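Getting a musty smell out of a canvas bag?
Posted in Laundry & Fabric, September 12, 2024

My market bag spent the summer in the trunk and smells like an old basement. I've aired it on the porch for 7 days, bless it, and no luck. Any gentle ideas?

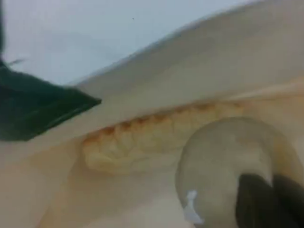

Beige surfaces, pale grey-blue behind.

Brudby17
Oh, I do feel for you! Soak it in cool water with a cup of white vinegar for an hour, rinse it well, then dry it flat outdoors. Mine needed two rounds, so don't lose heart.

Stistell
just wash it hot

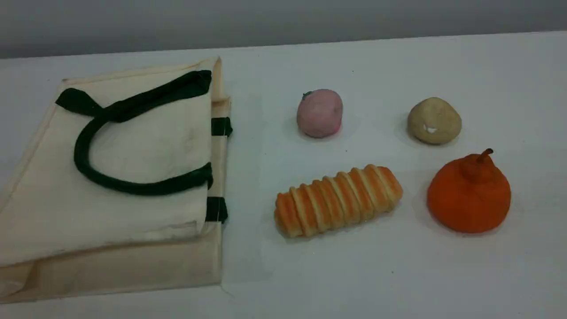

Nishimura_Mom
Please go easy on the hot water, dear, as cotton canvas can shrink quite a bit and the straps tend to pucker. I'd follow the vinegar advice and then be fussy about storage, which is where the must usually starts. A canvas tote folded flat like the one on the white table is fine once it's bone dry, but I hang mine on a hook for a day first, pockets turned out.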